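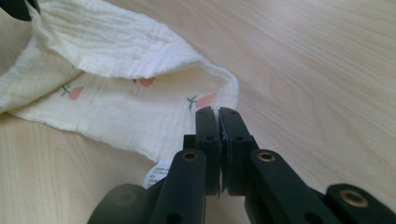
Open day notes, Friday, August 27, 2021

Visitors from Firketti in at 9, 15 of them, in two groups. Murdo Lindsay did the talk, I ran the cloth table.

Used the muslin with the fruit print, folded over once on the bare wood. Closed the finger pads at the hem first so people could see how thin the edge is, then let them try it themselves with the hand-held gripper. Most went for the top of the fold. Ailsa Baxter told them to come in low from the side and squeeze late.

Questions worth keeping:
Does the care label get in the way? Said we leave labels on.
Why muslin? It creases easily and doesn't slide much on wood.
Could it do towels? Not tried since April.

Second group ran over by 4 minutes. Someone from MacAulay asked for the pad drawings, Murdo to send.

To do: check the screws in both pads before Monday. Put a second cloth out next time, the queue was too long.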